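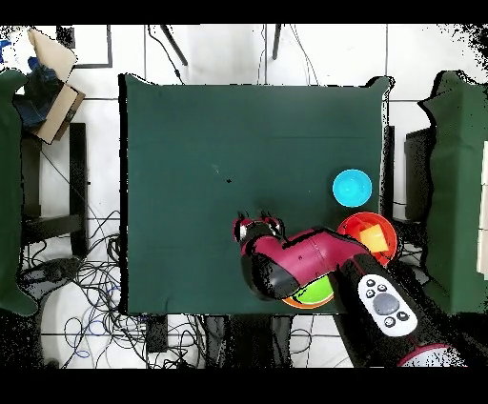

Bowl task, student robotics club, Torport

Progress report to the Demirtaş Fund, 2019-11-06

The club has completed 60 of the 100 practice runs planned under the grant. Students program the arm to pick up and stack plastic tableware and small blocks. 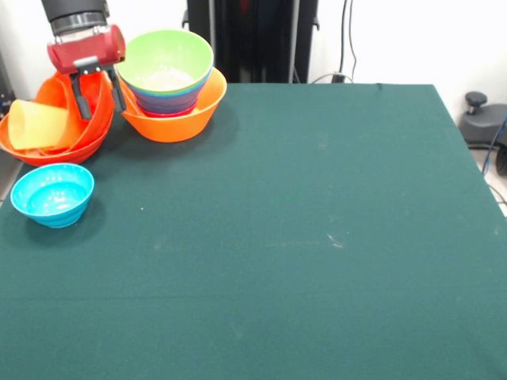 Tülin Taşdemir supervises the 12 enrolled students. Spending to date is $567, all on tableware and table coverings. The remaining runs will be finished by April, and a final report will follow.

Submitted by Hatice Kozan, Program Coordinator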